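Brurkirness Adult Learning
Running a Home on Less, Session 9
Notes to take away: watts, plates and what your stuff costs to run
Handout updated 9/7/24

Okay, so last time we got as far as reading the electric bill, and I promised we'd get to the small stuff that sits on your counter and floor. Bring these notes back next session, please, I only printed one set each!

Quick recap of the two words everybody mixes up (me too, for years). A watt tells you how fast a thing uses electricity. A kilowatt-hour tells you how much it used in total, and that's what you pay for. If it helps, watts are like the speed on the dashboard and kilowatt-hours are like the miles on the odometer. One thousand watts for one hour makes one kilowatt-hour.

Finding the rating plate

Every plug-in appliance should have a plate or sticker with its electrical numbers on it. Look on the back, the underside, or inside the door or lid. Unplug the thing before you tip it over. Some plates give you watts, some only give volts and amps, and then you multiply. My little Uner space heater says 120 volts and 11.2 amps, so:

120 x 11.2 = 1344 watts

Write the number on a piece of masking tape and stick it somewhere you can see without lying on the floor. I did this all over my kitchen and my family thinks it's hilarious, but I haven't had to drag the toaster oven out since.

One trap, and I want you to underline it. Microwaves usually have two watt numbers. The cooking power is what reaches the food, and it's the number they put in big letters on the carton. The input power is what the oven pulls from the wall, and it's always higher. For your bill you want the input. For the instructions on a frozen dinner you want the cooking power.

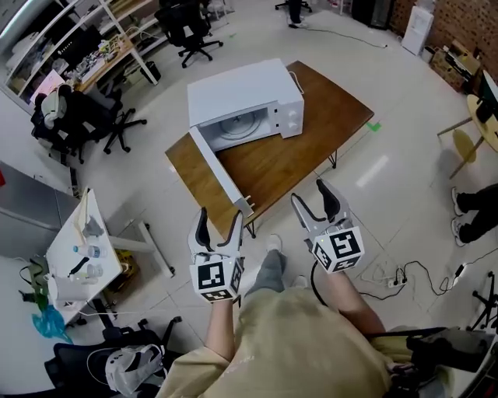
Microwave with the door open.

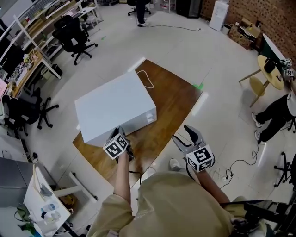 Doing the sum

Here we go, and I promise it's only multiplying and dividing. Watts times hours, divided by 1,000. Let's take something that runs all day, my Henare dehumidifier in the basement. With the compressor going it draws 152 watts. If it never shut off:

152 x 24 = 3,648 watt-hours
3,648 / 1,000 = 3.648 kilowatt-hours a day

Now the heater, for two hours while I watch TV:

1344 x 2 = 2,688 watt-hours
2,688 / 1,000 = 2.688 kilowatt-hours

See how close those are? The heater sounds so much scarier, and the dehumidifier nearly sneaks past because it's small and quiet and you forget it's down there. Big watts for a short time, small watts for a long time, you have to look at both halves. (In real life my dehumidifier cycles on and off, so the true figure is lower than that. We'll get to measuring in a second.)

To turn it into money, multiply by the price per kilowatt-hour on your own bill. Please use your own! Somebody always copies mine, and I'm on a different plan from half of you. If your bill splits the price into supply and delivery, add the two together first.

Things that cycle

Refrigerators, freezers, dehumidifiers, and heaters with a thermostat don't pull full power the whole time they're plugged in. The plate tells you the most they should draw in normal use, and it can't tell you how long the motor or heating element will be on. That depends on the room, the setting, how often you open the door and so on. So for these, the plate sum gives you a ceiling. Treat it that way and don't panic.

This is where a plug-in meter earns its keep. I have two of the Nunau ones to lend, sign the sheet by the door. You plug the meter into the wall, plug the appliance into the meter, clear the old total (hold the button until you see zeros, a quick tap only changes the screen) and leave it alone. A day is okay for a refrigerator, a week is better. Check the limit printed on the meter before you put a heater on it, and don't run a heater through an extension cord or a power strip to make it reach.

You can also use the house meter if you like a bit of detective work. Mine read 3844 the morning I started my own test. Write down the reading, go about your day, write down the next one at the same time the following morning, and subtract. You get the whole house that way, not one appliance, but it's a great habit and it costs nothing.

Standby

Anything with a clock, a little light or a remote is sipping power while it's "off." Per gadget it's usually tiny. I wouldn't go crawling behind furniture for a phone charger. The old stereo and the second printer in my spare room were worth unplugging though, and I did both at once by putting them on a switched strip.

Some of you asked whether turning things off and on uses more than leaving them running. For the ordinary stuff at home, lamps, fans, TVs, heaters, no. Turn it off.

For next time

Pick three appliances. At least one should be something you use every day and one should run by itself when you're not looking. For each one write down where you found the plate, what it says, how many hours a day you think it's on, and the kilowatt-hours. If the plate is worn off, try the manual, or swap it for a different appliance, I'm not fussy.

Guess the order from most expensive to cheapest before you do any math, and keep the guess even if it's way off. I'd love to put them all up on the board.

We'll do water heating in November when the big room has its projector back. Until then, same room, same time, and bring a calculator or a phone with one on it.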